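A quiet word on quantum dots

Hello again, and happy new year to all of you who wrote in over the holidays (I'm still working my way through the pile, so please be patient with me if yours hasn't been answered yet). The colour question came up more than any other, which pleased me no end, as I've been itching to talk about quantum dot film since May.

Malou Snorradóttir at Dosance was kind enough to walk me through their newest film, and I came away rather taken with it. It sits between the backlight and the panel, turns part of the blue light into very pure red and green, and asks hardly anything of the set maker in return.
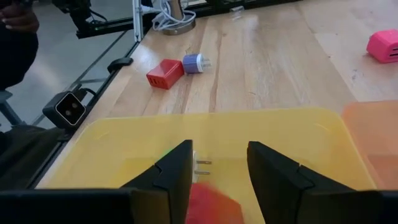

The catch has always been moisture. The dots dislike it intensely, so the film has to be sandwiched between barrier layers, and those layers cost money. Dosance ran its latest samples for 3,280 hours in a humid chamber before the edges began to dull, against 2,920 for the previous batch. Colin Rudd over at Prallen thinks that's plenty for a living room set — he's less sure about signage, and I'd lean his way on that.

More on cadmium-free dots next time, when Yabsira Endale has promised me a long chat.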